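5. Recording demonstrations for the PC disassembly tasks

Use this section once the arm has been homed and the camera check in section 4 has passed. It covers placing the computer case, recording a set of episodes, and deciding which episodes to keep. The recording software is called Judar in the menus and on the desktop icon.

5.1 Before you start

You need:
- the desktop tower listed on the task card
- the teaching handle and its cable
- an antistatic wrist strap
- the session log

CAUTION: The tower must be disconnected from wall power. Press the case's power button once after unplugging it and wait a full minute before you reach inside.

CAUTION: Keep the emergency stop within reach of your free hand. Do not lean over the table while the arm status light is green.

5.2 Placing the case

1. Set the arm to Hold.
2. Take off the side panel and store it away from the table.
3. Lay the tower on its side with the open side facing up.
4. Tuck cables to where the task card shows them. If the card says "free," leave them as they fall. The policy has to cope with cables in different positions, so do not tidy them between episodes.
5. If the task involves the CPU socket, check that the socket is empty and open the retention bracket. Do not touch the contacts.
6. Press Snapshot. Compare the live view with the reference view. The case may be shifted from the reference by up to 6 cm in any direction, and small shifts are wanted.

Note: Move the case a little after every 5 episodes. Sets in which the case never moves are rejected at review.

5.3 Recording an episode

1. Select the task name from the list. Do not type a new one. The Raju export script skips names it does not know.
2. Set the arm to Teach and wait for the beep.
3. Press Record, then wait until the timer starts.
4. Guide the arm through the task at a steady speed. Pauses of more than 4 seconds are marked as idle and trimmed, which can leave a jump in the motion.
5. Bring the arm back to the ready position above the case.
6. Press Record again to stop.
7. Mark the episode Success, Partial or Fail.

If you bump the case, keep going and finish the episode. Mark it Partial and add the word "bump" in the comment field. Recoveries are useful to the learner and we would like to have more of them.

If the arm faults, press Discard. Clear the fault as described in section 3 and reset the case before trying again.

CAUTION: Never pull on a cable with the arm to find out whether it is loose. Check by hand with the arm in Hold.

5.4 How many episodes

A full set for one task is 162 episodes, split between at least two operators. Plan on several sessions. Partial episodes count toward the total, but Fail episodes do not. They are still uploaded and kept in a separate folder.

5.5 Ending the session

1. Set the arm to Hold and unplug the teaching handle.
2. Open the session in Judar and play back the first and last episodes. Check that the video and the joint readings start together.
3. Press Upload. The session goes to the Gridton server and receives a green tick when the copy is verified. Do not delete local files before the tick appears.
4. Fill in the session log with your initials, the task name and anything odd you noticed.

If the tick does not appear overnight, send the session number to Jahangir Haque at the Kerkamholm site. Do not upload the same session twice.

Changed Wed 11 April: the idle limit in 5.3 was shortened. Sessions recorded under the old limit do not need to be repeated.

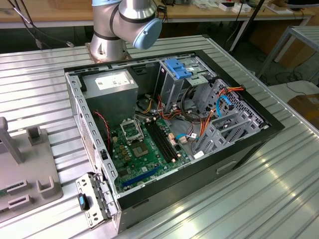
Figure 5-1. Tower on its side with the side panel removed, CPU socket open, arm above the case.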